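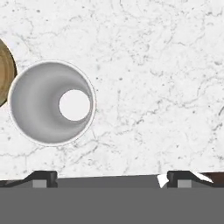

Pridovitz, 14. Oktober 2020

Seit acht Jahren lebe ich in dieser Stadt, und noch immer weiß ich nicht, wie man hier einen Besuch macht. In meiner Kindheit klopfte man an die Tür und war da. Hier schreibt man zuerst eine Nachricht, dann vergleicht man die Kalender, und in drei Wochen trinkt man zusammen Kaffee, von vier bis sechs.

Ich möchte nicht ungerecht sein. Der Termin ist eine Form von Respekt, das habe ich mit der Zeit gelernt. Wer sich anmeldet, nimmt den anderen ernst. Mein Nachbar Sherif Tawfik verteidigt diese Ordnung sogar mit Leidenschaft: In seinem Elternhaus kamen die Gäste zu jeder Stunde, und seine Mutter hat nie ein Buch zu Ende gelesen. An diese Mutter denke ich oft, wenn ich die alte Gastfreundschaft lobe. Die Arbeit machte immer jemand, und meistens war es eine Frau.

Trotzdem fehlt mir etwas. Wer nur nach Plan besucht wird, zeigt sich auch nur nach Plan. Man räumt auf, man kauft Kuchen, man hat sich die Themen schon überlegt. Von dem schlechten Dienstag, an dem man am liebsten mit niemandem und doch mit irgendjemandem sprechen wollte, erfährt der Gast nichts. Gerade an solchen Tagen entsteht aber, so glaube ich, die Freundschaft.

In diesem Jahr haben viele von uns gemerkt, wie still eine Wohnung sein kann. Ich würde mir deshalb eine kleine Unhöflichkeit wünschen. Man dürfte klingeln, ohne Einladung, und der andere dürfte sagen: Heute nicht. Beides müsste erlaubt sein. Das zweite fällt mir selbst noch sehr schwer, und am Sonntag habe ich es bei Huiling Ren zum ersten Mal versucht. Sie ist eine Stunde später wiedergekommen.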